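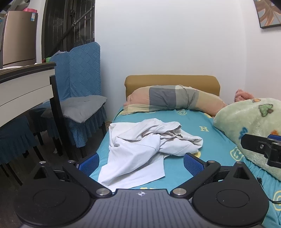
Shirts, sheets and the end of the ironing pile

Print this page | E-mail to a friend

Reading time: 4 minutes

The laundry evening in March was the best attended of the winter programme, with 14 people in the upstairs room at Bretport and a few more asking afterwards for the notes. Ailbhe Lenihan led it. She ran the linen room at the Ó Conaill guest house for many years and now looks after the bedding for the Fernireo flats, where there are 50 single beds to change. What follows is a write-up of the main points for those who couldn't come.

Folding on the bed

Most of us fold on whatever is nearest, and for most of us that is a bed. Ailbhe is in favour of it. A single bed is wide enough to lay out an adult's shirt with the sleeves open, and the mattress has enough give that buttons don't scrape or catch. The drawback is height. If you have more than a handful of things to do, kneel on a cushion or sit on a low stool.

Make the bed first. A fitted sheet that has come up into wrinkles at the side will put the same wrinkles into whatever you press flat on top of it. Pull the sheet down at the corners, run your forearm across it once, and push the pillow right up against the headboard so that you have the full length to work on.

A coloured or printed sheet is a help with white clothes. You can see the edge of the hem and the line of the sleeve, and you notice a mark you would miss against white. Several people said they had always done whites on a plain white cover and found it tiring on the eyes. New dark or bright sheets should go through the wash a few times before anything white is left lying on them, and nothing damp should be put down on them at all.

The shirt itself

Ailbhe's method starts with a shirt that has come out of the basket in a heap, and she asks people not to shake it straight away. Find the bottom hem first. It is the longest straight edge and the easiest to recognise when the rest is bunched up. Take it at both side seams, lift, and let the rest drop. Sleeves that have rolled in on themselves will usually come out with one shake. If they don't, put a hand up through the cuff and draw the cloth back.

Lay the shirt face down with the hem towards you. Smooth from the middle out to the side seams, then up to the shoulders. Fold one side in to a line halfway along the shoulder and turn the sleeve back down along it. Do the same on the other side. Bring the hem up a third of the way, then fold again so that it meets the collar. Turn it over and it is done.

For T-shirts the order is the same, and the sleeves need only one turn. Ailbhe folds children's ones in half lengthways and leaves it at that.

We practised on a bag of old shirts lent by Tarcísio Toledo, who also brought his own stopwatch. The first attempts were slow. By the end most of the room could do a plain shirt neatly without looking at the notes, and we got through 137 folds between us, according to his tally.

Fitted sheets

There was less time for these than people wanted. In short: turn the sheet inside out, put a hand in each of the two top corners, and bring one over the other so that they nest. Do the same with the bottom corners. Lay it on the bed with the elastic facing up, fold the curved edges in to make a rectangle, then fold in three both ways. Thick elastic will always leave a bit of a lump. Put that side to the back of the shelf.

If you change beds for children, Ailbhe suggests keeping each set inside its own pillowcase. The matching sheet is then easy to find at night without pulling the whole cupboard out. Long pillows need their covers stored flat or they crease across the middle.

Questions on the night

Someone asked whether a shirt that has sat crumpled overnight needs washing again. It doesn't, if it was clean and dry when it was left. Hang it in the bathroom while you have a shower and fold it afterwards.

Another question was about starch. Ailbhe uses a Prastumon spray on collars only and has stopped using it on bedding, as she finds it makes cotton feel scratchy.

The bag of practice shirts is still at Bretport, on the shelf behind the door, and can be borrowed. Please bring them back folded. There will be a second evening on duvet covers if enough people put their names on the sheet in the hall.

Print this page | E-mail to a friend

Get the newsletter by e-mail. Enter your address to subscribe. You can unsubscribe at any time.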